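Pre-filing inspection checklist, Gakton adhesive patent
Kameck archive room, Moltomstead
Checked by: Satish Subramaniam
December 5, 2025

1. Lab notebook pages numbered and signed
Partly. Page 121 has a signature but no witness. I was told this is "usually fine." Usually by whom?

2. Prior art search on file
Yes, 55 hits, printed. Whoever read them marked every one "not relevant" in the same pen. I'd like a second reader. 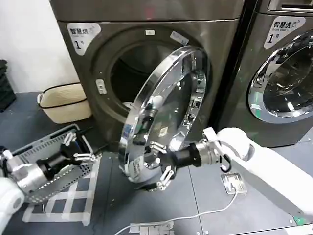
3. No public disclosure before filing
Doubtful. Svenja Nolte says the September talk gave no recipe. The slides I was sent skip from 6 to 9. Need the full set.

4. Industrial use stated
One line: "many household and office uses." Name one and show the test for it.

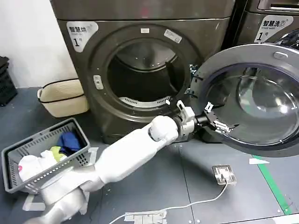
5. Test samples labeled and stored
Sample 1294 found, label legible. The claim of 4000 peel cycles rests on this strip alone. Repeat before it goes in the text.

6. Inventors listed
Three names on the form, two in the notebook. Open.

7. Fireproof cabinet locked
Locked, key in the lock. Fail.

Result: not cleared. Items 1 to 7 back to Nolte.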